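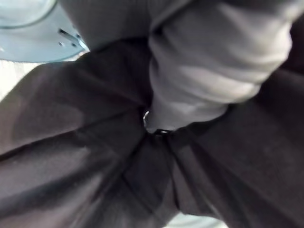 Dark and light gray, all in one load.

2019-07-18
By Ewan Gourlay

Laundry thread. I moved into the flat on Bevan Street in April and have finally worked out a routine for doing the wash in a small space. Posting it in case it helps someone.

I sort into two piles, lights and darks. Gray goes with the darks. I used to keep a separate gray pile and it never got big enough to run.

Before anything goes in, I check for metal. Zippers get closed, hooks get fastened, snaps get snapped. An open zipper will chew up a knit in one wash. I lost a good sweater that way.

Bunched clothes get pulled apart first. If a shirt is balled up inside a sweatshirt, it comes out of the wash the same way and the middle is barely clean. Sleeves right side out, pockets emptied.

Thick black things go inside out. They still fade, but slower. Cold water, short cycle.

The machine is a white front loader and the laundry basket lives on top of it. There is no floor space for it anywhere else in the flat. The basket is plastic with holes all over, so air gets to whatever is in it.
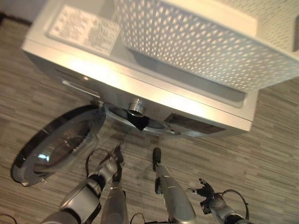
Take the basket down before the spin if yours moves around up there. Mine walked off the back once and I had to fish it out with a broom handle.

I leave the door open when I'm done, all the way, for the rest of the day. The last place I rented had a washer that smelled like a pond, and the landlord, Mr. Galbraith, told me it was from keeping it shut. Wipe the rubber seal too. Lint and hair collect in the bottom fold.

Detergent: I use less than the cap says. I bought a 200-ounce jug of Skodham in April and I'm not halfway through it. Half a cap for a normal load, a little more for towels.

Don't fill the drum to the top. I leave a hand's width at the top of the opening. Two medium loads come out better than one huge one, and they dry faster on the rack.

Next thing to figure out is where to put the drying rack when people come over. Right now it goes in the bathtub. Will add to this if I find something better.

2,337 likes

Comments

Donnie Tosh: Half a cap is still too much for a front loader. Two tablespoons.

Keyvan Salehi: What do you do about bras and anything with hooks? Mesh bag?

Ewan Gourlay: Mesh bag, yes. Should have put that in.

Kohei Kikuchi: Rack in the bathtub is what we do too. Run the fan.

More recent threads
Getting wax out of a tablecloth
Cilidden drying rack, six months in
What fits in a narrow hall closet
Hemming curtains without a machine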